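Drorngate hand-held gripper pair

I put off buying these for ages, then did my sums in August and gave in! You get two black grippers, and the Drorngate set comes to £214. Budget another £64 for spare finger pads (I'd order them together and save the postage).

Table jobs are my main use, plates and cutlery mostly: 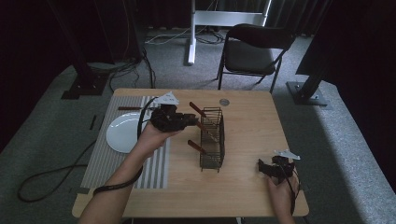
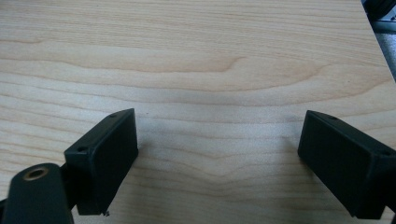 What to plan for

Measure your table first. Mine's 122 cm long and I wouldn't go shorter. Leave room for the cables too, and if you're choosing between this and the Prakeo, check delivery – mine took four weeks.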